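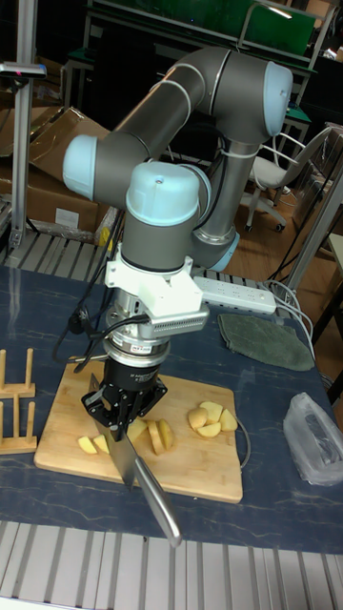
Potatoes were the one thing I always avoided cutting for guests, Xiuying Kong wrote on her feedback card, and now I start with them.

We get a lot of cards like that. Clovia is a small cooking school in Skornau that teaches kitchen prep: washing, peeling, cutting, storing, and cleaning up. We do not teach full menus. People who want to learn sauces or bread can find good classes elsewhere in town, and we keep a list at the front desk.

How we started

Meifang Lü and Gheorghița Pîrvu opened the school in May, after several years of teaching evening classes in a church basement. Their students could follow a recipe, but a stew that should have taken an hour took three, and most of the extra time went into the cutting. Meifang wrote a four-week course on knife work and basic vegetables. It filled up, and the second one did too.

We moved into our present rooms at 541 Xiong Street the following year. The building used to be a fabric store. The long shelves in the hallway are from that time and now hold aprons, spare boards, and the lost and found.

What we teach

The first course is called Board and Knife. It runs four weeks, one evening a week, and covers potatoes, onions, carrots, and cabbage in that order. Potatoes come first. They are cheap, firm, and easy to see your mistakes on. They also roll, so students learn early to cut one flat side and set the potato down on it.

Chunks for soup and stew are the first cut. Wedges for roasting come next, then slices. We ask for pieces that will cook in the same time, which leaves plenty of room for odd shapes. Ends and small bits go in the pot with everything else. A group of ten gets through nearly 100 pounds of potatoes over a course, and what we don't cook on site goes home in bags.

The second course, Cold Kitchen, covers salads, herbs, fruit, and keeping cut vegetables in the refrigerator. Jinlong Tang teaches that one. He also runs the knife sharpening table on the first weekend of the month, which is open to anyone. Bring your knives wrapped in a towel. 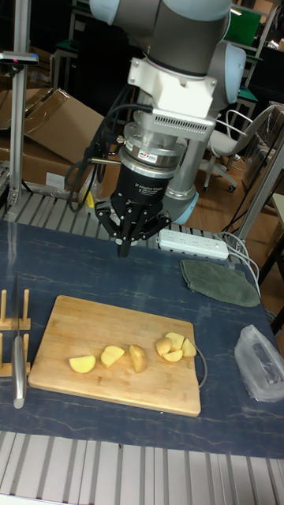

Cut potatoes on a light wood board.

Boards, knives, and tables

We use wooden cutting boards for vegetables. They get washed by hand, dried standing up, and oiled when they start to look pale. Please don't leave a board in the sink, even for a minute.

For large potatoes we teach with a large kitchen knife. Many beginners reach for a paring knife and end up sawing. Smaller knives are there for eyes and bad spots. If you have a favorite knife at home you are welcome to bring it, and we will tell you if it needs work.

Wipe the table before and after you cut. Peelings go in the compost pail, and cloths go in the bin by the door at the end of the night.

Who we are

Meifang Lü: Board and Knife, scheduling
Gheorghița Pîrvu: Board and Knife, purchasing
Jinlong Tang: Cold Kitchen, sharpening
Hanyu Liang: front desk, group bookings

Private groups

Offices and families can book the kitchen for an afternoon. The price is $300 for up to eight people, including vegetables and a pot of soup at the end. Ask for Hanyu at extension 3751. We need two weeks' notice, and please mention any allergies when you book.

Parking is behind the building. The side door is unlocked fifteen minutes before class.

Page updated 11/6/25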